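Search this site Enter keywords Go

MEDIA RELEASE
For immediate release, 6/19/23

GIRKARD TO OPEN ITS DOORS, AND ONE CUPBOARD, TO THE PUBLIC

Girkard will hold its first open day this October at its Amoah workshop, where visitors may watch a two-armed robot practise the ancient art of dealing with shelves.

The robot does its practising in simulation, in a make-believe room with a counter and a cabinet. Members of the public will follow along on the big screen, with commentary from staff who have seen rather a lot of that cabinet. The program behind it all is called Flundosau. We had a naming contest and that was the winner.

The demonstration runs for 16 minutes and will be repeated five times over the day. Visitors hoping for backflips should adjust their expectations now. The robot approaches a shelf. It considers the shelf. On a good run it puts a gripper where a gripper ought to go, and the engineers make a noise you would normally hear at a curling match.

Flundosau has been through 3,114 practice runs so far, which is more attention than most of us have paid to our own cupboards. The room gets redecorated between batches of runs, so that the robot learns about shelves in general and doesn't become attached to one colour scheme. Our staff were invited to suggest colours. We have since withdrawn the invitation.

Fludard, our partner on the project, will have a table in the foyer. Its people will explain how a movement learned in simulation is carried over to a real machine, and why the real machine sometimes has other ideas. They have promised to keep the math to one poster.

Children are welcome and will be given a turn at steering a simulated arm with a game controller. Past experience with visiting school groups suggests they will be better at it than their parents, and we ask parents to be gracious.

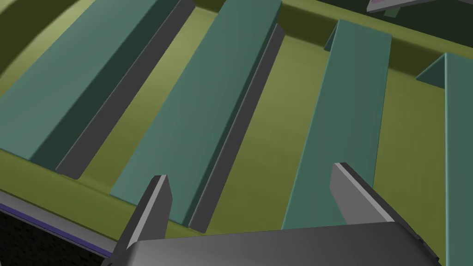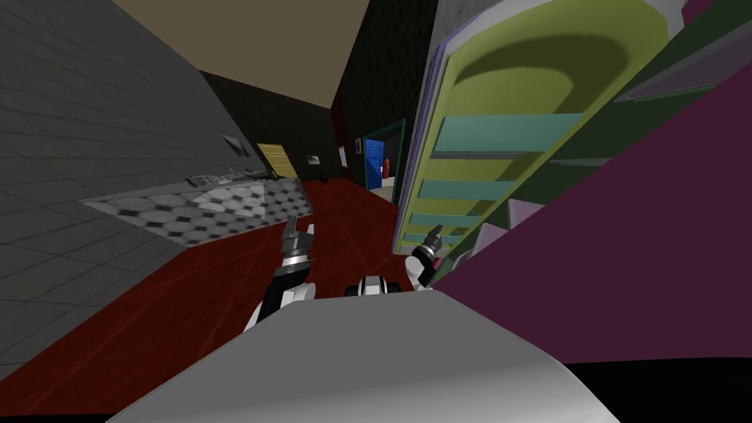

The Flundosau practice room, with the robot's gripper near the teal shelves in both views.

Admission is free, but the viewing room holds 126 people and the fire marshal has no sense of humour, so bookings are required for each session. Registration opens at the end of summer through the Girkard website. Tea, coffee and a modest biscuit will be served in the foyer by human beings.

Media wishing to film the demonstration should contact the Girkard communications office ahead of time. Interviews with engineers can be arranged. Interviews with the robot cannot, although you would not be the first to ask.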